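Home | Tickets | Knowledge base | Status | Log out

Ticket 836: Sleeve covers hand on folding unit, unit stops mid-shift
Opened by Aoi Shibata, Itdale site. Last updated November
Watching: 11 | Comments: 2

Summary
The unit on the Nirow bench stops when a garment hangs over the back of the hand. It doesn't drop the garment. It holds position and waits for someone to clear it at the panel. Staff on the bench have to leave their own work to do this.

Steps to reproduce
1. Start the dark garments program with the standard Brutetwood settings.
2. Let the unit pick from the top of the pile. Heavy, soft items do it most often.
3. Wait for the fabric to slide down over the hand. The wrist camera then has cloth across much of its upper view, with the three fingers pointing down beside it and the carpet behind.

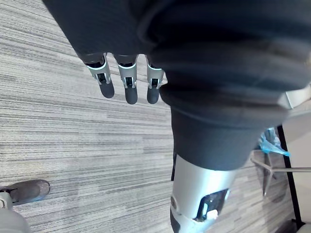
4. The panel shows "view blocked" and the arm holds.

What we expected
The old instructions said the unit would lower the arm, let go and try again without help. That worked on towels and light shirts. It hasn't worked on coats or heavy tops since the last update.

Effect on staff
Before the unit came in, two people folded and one person checked. Now one person checks and the other two have moved to packing and returns. When the unit stops, the checker clears it, and the packing line waits for the checker. On the worst shift we logged 98 stops. Riku Miyazaki was on checks that day and got no proper break until 2:30 pm. People are also starting to fold the heavy items by hand so the unit never sees them, which means the shift numbers look better than they are.

Comment from Riku Miyazaki, 9:10 am
I tried the slower pick speed. Fewer stops, but the pile backs up and we finish late. I also tried turning the pile so the hems face the unit. That helped with jackets and made no difference to anything with long sleeves. Can we get the clear button moved to the checking table? Right now it's a walk every time.

Comment from Nijs support, 1:45 pm
Thanks, both. The last update made the blocked view check stricter, and the retry was left off for heavy items. Please do the following:
- Open Settings, then Garments, then Heavy.
- Turn Retry on and set it to 2.
- Save and restart the program from the panel. The arm should be in its home position first.
- Keep a tally of any stops for the next full shift, including items folded by hand.
We can send a second clear button with a longer cable. Your site lead needs to approve where it goes.

Status: waiting on customer
Aoi to send the tally and confirm the button location with packing. The roster stays as is until then.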